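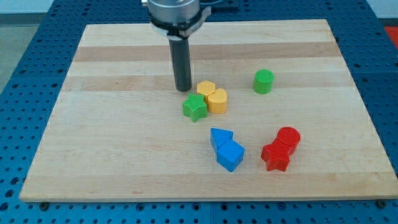
Why does your about page open with a fault and not with your awards, a reader from Requena wrote to us, after the old version of this page came down. Fair question. No awards, for one. And the fault is how most people found us.

So. Who we are.

Skirnetham is a small shop, 14 people, two rooms and a loading door. We write and test pushing routines for robot arms – sliding small parts across a flat surface, sorting them by color or shape, lining them up for the next step. No grabbing. One rod, one tool tip, a board, and a lot of blocks. Stars, hearts, hexagons, the kind a four year old would know. Simple shapes show you a bad push faster than real parts do.

We sell to packing lines mostly. Some schools. One bakery supplier, long story.

The fault

August, the second year. The routine was called Plakari, still is, we kept the name. Plakari had been through 383 test pushes that week with nothing worse than a block off the edge. Then on the next one the arm came down too low. Tip went into the board, the arm kept pressing, the rod bent, and the board jumped off the table. A block hit the door glass. No one hurt. One of us was standing close, closer than our own rules allowed, and that part bothered us more than the bent rod.

What went wrong, short version:

The board had been swapped the night before. New one thicker than the old one. The height in the program was typed in by hand and still had the old board in it. It should of hit hard on the very first push but the first ones were all run from a saved position a little higher up. Then somebody cleared the saved position.

The force limit was set. Set to 65, which was our number for a different, heavier tool. Too high for a thin rod. It never tripped.

The stop button worked. It was also on the far side of the table from where anyone was standing. Took a few long seconds.

Three small things, none of them the robot's idea. We wrote it all up and sent it to every customer the same week, including the ones who had never asked for Plakari. Two dropped us. Cekholm, our biggest at the time, asked for a second copy for their night shift and then doubled their order. Go figure.

What we do now

Boards get bolted down. No loose boards, not even for a quick look.

Height gets touched off by the arm itself at the start of each session, slow, low force, and the program will not run on a typed number. If the touch comes out different from last time it stops and asks.

Force limit belongs to the tool, not to the job. Change the tool, the limit changes with it.

Two stop buttons, opposite sides. Both get pressed before the first run of the day. Yes every day.

Nobody inside the tape while the arm has power. Reset the blocks with the power off. This is the slow one and people grumble, it adds minutes to every round. Still the rule.

Any hit, scrape, or odd noise goes in the book the same day, even if the run finished fine. The book has more than 400 entries now. Most are dull. A squeak that was a chair. A star that keeps spinning when pushed on a point and ends up nowhere near its mark (we are still working on stars). A few were not dull, and got fixed before a customer ever saw them.

The bent rod hangs over the coffee machine.

Working with us

Send the part, or a drawing of the part, and tell us what surface it slides on. Surface matters more than people think – a wood board, a steel tray and a plastic mat are three different jobs. We test here first, then at your place, and you get our fault notes along with the routine. All of them, the embarassing ones too. If you want the August report, ask for it by name, it's the Plakari report, it's free, use it for training your own people if it helps.

If something of ours goes wrong at your site: power off first, then call. Don't move the board or the parts until we've talked, we need to see where things ended up.

Visits are fine, most afternoons. Closed shoes please. You will be asked to stay behind the tape.

Page last changed 24 Aug 2020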